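Almost ready to clear the table

Ask a robot to weld a car door and it will do it all night. Ask it to put the leftovers on a tray and you are in for a much more interesting evening.

I spent a January week with the household team at Tasico, and I came away thrilled. Beverley Horrocks, who runs the kitchen trials, had 700 practice runs of a single job waiting for me: pick up a piece of food, set it on the tray, let go. Easy for a child of 5!

"Letting go is the hard bit," she told me. "Grip too long and you drag the tray along with it."

Most of the practice happens in simulation, where a dropped lunch costs nothing and the floor never needs mopping. The table is plain, the tray is dark and shallow, and the brown, bread-like square has to be found from right above the gripper – often with the arm's own shadow lying across the tray.

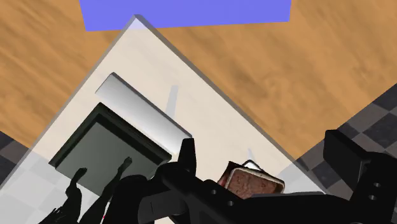
From screen to sink

Jamie Rudd takes the same skills to Jenalell, the team's test apartment. A tray that takes me 3 seconds takes his machine 30. I could have watched it all day.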